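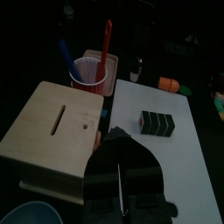

Genus of a surface from a triangulation – what am I doing wrong?

trumach
I have a closed triangulated surface from a mesh file and want its genus. It has 158 vertices and 934 edges. I took V - E + F with F = 658 and got a negative odd number, so 2 - 2g doesn't give a whole number. Orientable, as far as I know.

Catrin Kemeys
Your face count can't be right. On a closed triangulated surface every edge is in exactly two triangles, so 3F = 2E. With F = 658 you need E = 987. And 934 isn't divisible by 3, so no F will fit that edge count.

trumach
The file says 934. Could it be non-orientable? Then odd would be fine.

Catrin Kemeys
No. 3F = 2E has nothing to do with orientation. Either you have boundary edges, or some edges are in three or more triangles.

oko_m
Also 158 - 934 + 658 is -118, and that's even. So your sum is off as well. Genus 60 if you believed the counts.

trumach
You're right, I'd typed 159. Sorry.

Emmanuel Mbwambo
I wouldn't bother with the counts yet. List the edges and how many triangles each one is in. Then check that the triangles round each vertex form a single cycle. Two sheets touching at one point will pass the edge test and still not be a surface.

oko_m
Overkill for a mesh this small. Merge duplicate vertices and count again.

Emmanuel Mbwambo
Merging is how you get pinched vertices in the first place. I had one with 3,000 vertices where it did exactly that.

trumach
Ran the edge list. Most are in two triangles, a few are in four – all near one thin neck. So it isn't a surface there.

Catrin Kemeys
Split the neck along those edges, then recount. Check for more than one component before you use 2 - 2g.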